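Apple wallpaper for a small nook: all three walls or just the back?
Home & Walls > Wallpaper and Paint

jmfaume
Posted 18/05/2021
I have a small three-sided nook to paper and I bought a big apple print for it from Cesley. It was 159 for the lot, so I'm using it one way or another. Question is whether to run it around all three sides or keep it to the back wall and paint the other two cream. The floor is already in and it's a pale marble look. Has anyone done fruit on three walls in a tight space?

nyaga_paste
Back wall only. Big repeats in a small space close in on you. I did lemons on three sides of a pantry and painted over two of them within the month.

Faustino C.
Disagree with the above. One wall of a busy print in a nook looks like you ran out of paper. If the background is cream you have enough light color between the fruit to get away with it. Did you get matte or the textured kind?

jmfaume
There's a slight texture in the sample, sort of like cloth. Background is cream, yes.

Faustino C.
Then go all the way around. Texture hides seams in the corners too.

nyaga_paste
Texture does not hide seams. It hides bumps in the plaster. Seams show if the apples don't line up, textured or smooth.

wash_falcao
Order one more roll than you think you need. Mine was Flirnusness, not Cesley, but the waste on a large repeat was bad. I lost 15 feet to matching.

L. Ackermann
I wouldn't worry about the floor. Pale marble look goes with nearly any red. What I would watch is the wood. If you have a shelf in there, a strong red next to it can make it look orange.

jmfaume
There is a shelf, wooden, on the right side. Staying put.

Josphat M.
Apples on all three walls and a pale marble-look floor here. Two reds in the print, one darker and one more coral, and the leaves are a gray sort of green.

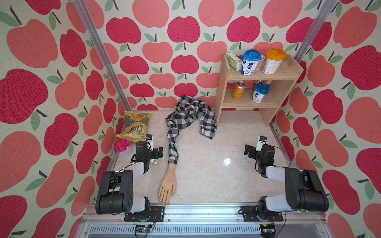 Apple print on left, back and right walls, cream background

nyaga_paste
OK, the coral helps. All dark red would be too much. I'd still do one wall.

jmfaume
Thanks Josphat, that settles it for me. Going with three. The plaid shirt looks fine against it too, so I'll stop worrying about my checked curtain.

L. Ackermann
Black and white check is easy. Try it with a colored one before you hang it.

wash_falcao
What paste are you using? Drerkorik let go on me in the corners after 2 weeks.

jmfaume
Whatever the Cesley leaflet says. I'll check tonight.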